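Hindon Community Workshop
Progress report to the Estrella Fund
Second period: robot open day and related work
Prepared by Kristine Padilla, project lead

Summary

The main activity in this period was the open day in March, which the grant agreement lists as our first public demonstration. It went ahead as planned in the ground floor hall. We recorded 149 visitors at the door between 10 in the morning and mid-afternoon. The target in the application was 100. Spending is within the agreed budget, with one change described below.

Preparation

The two tabletop arms were assembled in December and January by Rodel Tolentino and members of the evening group. Most of the parts were printed in our own workshop. One set of finger plates had to be printed again after the first set warped. Aranka Pintér wrote the control software for the pick-and-place task and ran it with the evening group every week until the open day.

We had intended to use wooden blocks as the objects to be picked up. After the first trial with children from Drirham School we changed to toy fruit. The children found it easier to tell the operator what they wanted moved, and the different shapes gave Aranka something harder to work on. The change cost very little and was paid from the consumables line.

The open day

The hall was set up with two demonstration tables, a table for building and repair, and a corner with chairs for talks. Each demonstration lasted 10 minutes. Visitors were shown how the arm is driven by hand, then watched it attempt the same task under its own program. The task was to pick up pieces of fruit one at a time and put them in a bowl.
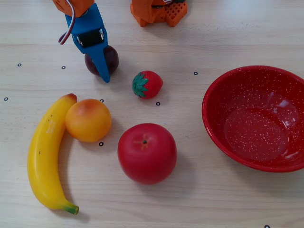

Kanchan Pal ran the first table and Rodel the second. Visitors from age eight up were allowed to drive the arm themselves once the talk was over. The line for this was the longest of the day, and in the second half of the morning we shortened each turn to let more people in. Several families came back after lunch for another try.

Round objects gave the most trouble when the arm was working on its own. The gripper tended to push them away if it came down a little off center. Aranka explained this to visitors as it happened, and many of the questions we wrote down afterward were about it. She has since added a slower approach for the last part of the movement, which is being tested now.

One motor on the second table overheated shortly before noon and had to be replaced. Rodel did this at the repair table with people watching. The second table was out of use for most of an hour. We had one spare motor on hand and will keep more in stock for the next event.

Visitor feedback

Feedback cards were available at the exit. The most common request was for regular sessions where adults can build an arm from the beginning. Parents asked for something on Saturday mornings or during school vacation. A few visitors said the talks were hard to hear over the noise in the hall — we agree, and will hold them in the side room next time.

Two teachers from Emolberg asked whether the tables could travel. Audrey-Anne Sawatzky has visited their school to look at the space and the power outlets. Both arms fit in the back of a station wagon, so the answer is likely to be yes, once we have proper cases for them.

Spending

The open day cost almost $1000, including printing material, the spare motor, table rental and refreshments. We moved a small amount from publicity to equipment, as agreed by email with your office. Receipts are attached in the usual folder.

Work for the next period

Start a build course for adults, with 5 places in the first group.
Finish and test the slower approach movement on both arms.
Order cases and spare motors.
Take one table to Emolberg for a half-day visit.
Write up the assembly notes so that someone outside the evening group can follow them. Kanchan has a draft of the first half.

We would like to ask whether the cost of the travel cases can be charged to the equipment line. A quote is attached. We need to place the order before the Emolberg visit is confirmed, and would be glad of an answer by the end of April.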